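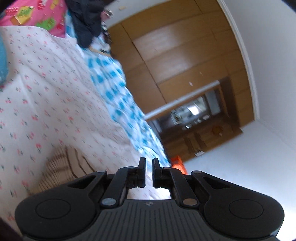 A bedroom, with white bedding.

Brorham Reading Journal
6/5/26

Readers of this journal will be aware that reviews of fantasy fiction have appeared here at irregular intervals. The present entry concerns Drisell, the second novel in the Zamex sequence, which was read in full during February and again, in part, before these notes were prepared. A copy was bought for the purpose. No payment or advance copy was received from the publisher.

The novel is set in a river country governed by a council of salt merchants. Its central figure is a ferry keeper known only as Pastor, a title given to those who carry the dead across the water. In the opening chapters Pastor is asked to carry a passenger who is plainly still alive, and refuses. The consequences of that refusal occupy the remainder of the book.

Those who have not read the first volume may begin with this one. The earlier events are set out in a short prologue, and only two characters return from it. It is recommended, however, that the glossary be consulted early, as several terms for kinship are used from the first page and are not explained until the seventh chapter.

The strongest part of the novel is its middle section, which covers a journey of 40 days along the frozen upper river. The author allows the travellers to be bored, hungry and short with one another, and the slow friendship between Pastor and the passenger is handled with restraint. A romance is hinted at - and, in the view of this reviewer, hinted at rather too often - but it is not resolved in this volume.

Some reservations must be recorded. The council chapters are long and contain a good deal of debate on tolls and weights. A reader who enjoys invented systems of trade will find much to admire in them. Others may wish to move through them quickly. The magic, which depends on the naming of drowned villages, is introduced with great care and then set aside for most of the final third. Its return in the closing pages felt hurried.

The language is plain and suits the subject. There are scenes of illness and one of drowning, and readers who prefer to avoid such material should note that the latter occurs in chapter five without much warning.

Drisell is awarded four stars out of 5. It is suitable for adult readers and for older teenagers with some patience.

A note on the index of reviews: the list on the main page now holds entries up to the end of February, and titles may be searched by series as well as by author. Comments on this entry remain open. Those who have finished the book are asked to mark any discussion of the ending clearly - the identity of the passenger in particular.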